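Plastevus Supplier Review Guide
Section 3: Checking a factory's training claims
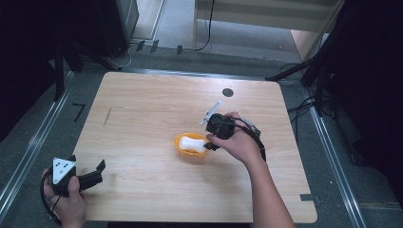
Before you start, put the sales deck away. Every plant we visit around Flindham says its people are fully trained, and I have yet to see a slide that says otherwise.

1. Ask for the training log for January. Ask on the day of the visit. A log sent ahead by email tells you mostly that someone had time to type it.

2. Pick 11 names from the payroll and look for them in the log. Let the plant manager suggest names if he insists, then pick your own.

3. Talk to at least three of those workers without a supervisor in the room. Xuelian Jiang interprets for the Tannous visits. Do not use the plant's interpreter.

Note: "We do that every morning" is not an answer. Ask what was covered this morning.

4. Compare turnover with training hours. Skikton reported 30 hours per worker and replaced 52 percent of its line staff in the same year. Both numbers may be right. Ask where the trained people went.

5. Enter your score on Form B. Leave the box blank if you could not check something.

Caution: Do not average blanks as passes. The old template did this, and several supplier ratings went up with no visit at all.

6. Send Form B to the sourcing desk before you accept the dinner invitation.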